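How a School Board Works
A Tesance Kids explainer
August 2021

Who decides what time your school starts? Who says yes to a new gym roof, or picks the math books? Your teacher does not decide those things alone, and neither does your principal. Many of these decisions are made by a group of people called a school board.

This page explains what a school board is, how people get on it, and what happens at a meeting.

What is a school board?

A school board is a group of people who are in charge of all the public schools in a district. A district is an area, such as a town or a county, where the public schools are run together. Some districts have only a few schools. Others have 200 schools or more.

Boards go by different names. Yours might be called the board of education, the school committee or the board of trustees. The job is much the same.

We will use a made-up kind of question all the way through, so it helps to have a district to talk about. Ours is Dewan. Dewan is a small district with a river on one side and a highway on the other, and its board has seven members. Seven is an odd number. With an odd number of people voting, a tie cannot happen unless somebody is absent or chooses not to vote.

How do people get on the board?

In most places, board members are elected. That means the adults who live in the district vote for them. In some places a mayor or another official chooses them.

In Dewan the election is in November. A person who wants to be on the board is called a candidate. Candidates put up signs, talk to neighbors, and answer questions about what they would do. Each voter marks a ballot, the ballots are counted, and the winners join the board.

A board member does not have to be a teacher. Members can be nurses, farmers, bus drivers, store owners or retired people. Many have children in the schools, but that is not a rule. Most of them have another job and do board work in the evening.
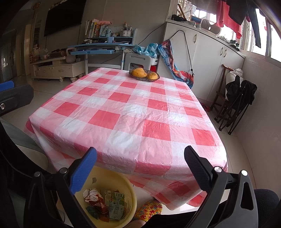 Members serve for a set number of years, called a term. In Dewan a term is four years. The terms do not all end at the same time, so there are always some members who already know how things are done.

What does the board do?

The board has a few big jobs.

It hires the superintendent. The superintendent is the person who runs the whole district day to day. Principals report to the superintendent, and the superintendent reports to the board.

It approves the budget. A budget is a plan for spending money. Schools need money for teachers, buses, heat, lunches, books and repairs. There is never enough for everything people want, so the board has to choose.

It makes policies. A policy is a rule for the whole district. One policy might say how many days a student can miss. Another might say whether phones are allowed in class.

It votes on hiring. The superintendent or a principal usually meets the people who apply for a job and suggests one of them. Then the board votes to approve that person.

There are also things a board does not do. Members do not teach classes or grade papers. One member alone cannot walk into a school and change a rule. The board only has power when it votes as a group.

What happens at a meeting?

The Dewan board meets in the library of Ririx Middle School. Meetings are open to the public, so anyone can come and watch, including kids.

Every meeting has an agenda. This is a list of what will be talked about, in order. The agenda is posted ahead of time so people can decide whether they want to come.

The person who leads the meeting is called the chair or the president. The chair calls on people to speak and keeps things moving. Someone else takes the minutes. Minutes are the written record of what was decided. They are saved, and anyone can ask to read them.

Most boards set aside time for public comment. During this time, people in the audience can stand up and say what they think. In Dewan each speaker gets 2 minutes. A small light turns yellow when time is almost up and red when it is over.
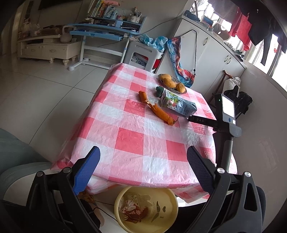
Sometimes the board goes into a closed session. The public has to leave the room for this part. Boards do this when they need to talk about something private, such as a problem with one worker or one student. There are laws about what can be discussed in a closed session.

How does a vote work?

Say the bus to Wolteo Elementary is too full. A parent brings it up during public comment. The superintendent studies the problem and comes back with a plan to add one more bus.

First a member makes a motion. A motion is a suggestion for the board to vote on. The member might say, "I move that we add a second bus on the Wolteo route." Another member has to second the motion, to show that at least one other person thinks it is worth talking about.

Next the members discuss it. How much will it cost? Is there a driver? Could the route be changed instead?

Then they vote. If four of the seven say yes, the motion passes, and the superintendent's staff gets to work on it. If it fails, the bus stays as it is, but someone can bring the subject up again later.

Can kids take part?

Yes. You cannot vote in the election until you are 18, but you can write a letter to the board or speak at a meeting. Some boards have a student member, usually from the high school. In many districts the student member can talk about any public item but does not get a vote.

If you want to speak, check the rules first. You may need to sign up before the meeting starts. Write down what you want to say and practice it with a timer.

Words to know

Agenda - the list of what a meeting will cover
Ballot - the form a voter uses to vote
Budget - a plan for spending money
District - an area whose public schools are run together
Minutes - the written record of a meeting
Motion - a suggestion for a group to vote on
Policy - a rule for the whole district
Superintendent - the person who runs the district day to day
Term - the length of time a member serves

Try it

Look up the name of your own school board and find out how many members it has. Find the agenda for its next meeting and pick one item that would change something at your school. Ask an adult at home how they would vote on it, and then decide how you would vote.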